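2月4日(火)

午前、条文対照表の続き。Qudah州議会に出ている「元戦闘員社会復帰法案」の委員会修正版と、5月に出た原案を並べる作業。原案は全18条、修正版は8条が丸ごと差し替えになっている。差し替え分のうち第6条(審査会の構成)と第11条(被害者への通知)は、見出しが同じで中身が別物なので、対照表では赤字にした。見出しだけで照合すると落とす。前回の表はここを落としていたので、古いファイルは「旧」フォルダに移動済み。

第11条の変更点メモ。原案は「審査の前に通知する」、修正版は「決定の後、速やかに通知する」。被害者が意見を出せる時点がなくなる。Clusardの要約では「通知制度を維持」と一行で済ませてあるが、うちの報告でこの書き方は使わない。

公聴会の意見書は受付分が294通。うち100通を先に読んで、分類コードを仮決めした。

- A:法案そのものに反対
- B:条件つき賛成(通知、補償、監視期間のいずれかに言及)
- C:賛成
- D:法案と関係のない陳情

Bが広すぎる。補償に触れたものと監視期間に触れたものは論点が違うので、B1とB2に割ることを検討。Dには道路補修の陳情がかなり混じっていた。捨てずに番号だけ残す。
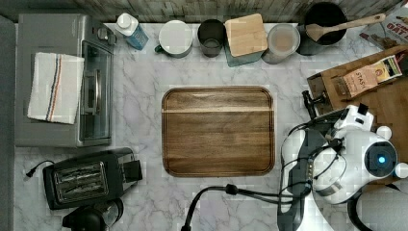
Mircea Tomaからは、Bを割るのは残りを読み終えてからにしたほうがいい、という意見。途中でコードを変えると先に読んだ分を全部読み直すことになるし、両方に触れている意見書の置き場所も決まっていない、とのこと。もっともなので、当面はBのまま進め、備考欄に「補」「監」と書いておく。両方なら両方書く。

午後はSaluraの事例との比較。あちらは恩赦と社会復帰支援を別の法律に分けていて、恩赦のほうは裁判所の確認が必要。Qudahの修正版は審査会の決定だけで効力が出る。審査会の委員は知事の任命で、議会の同意は不要(修正版第6条2項)。原案には同意条項があった。削除の理由は委員会の議事録に見当たらず。議事録の後半がまだ公開されていないので、Oanh Đinhに事務局への問い合わせを頼んだ。

用語について。「恩赦」と「訴追の見送り」が修正版で混用されている。第3条の定義では恩赦のみ、第9条では両方が出てくる。訳では原文どおり分けて、注をつける。統一しないこと。

残り
- 第9条の注の下書き
- 意見書の続き(101番から)。手書きのものはPhúc Trịnhと二人で読む
- Hirthorpeでの説明会の資料、対照表を見開きで入れるかどうか。字が小さくなるなら第6条と第11条だけ抜き出す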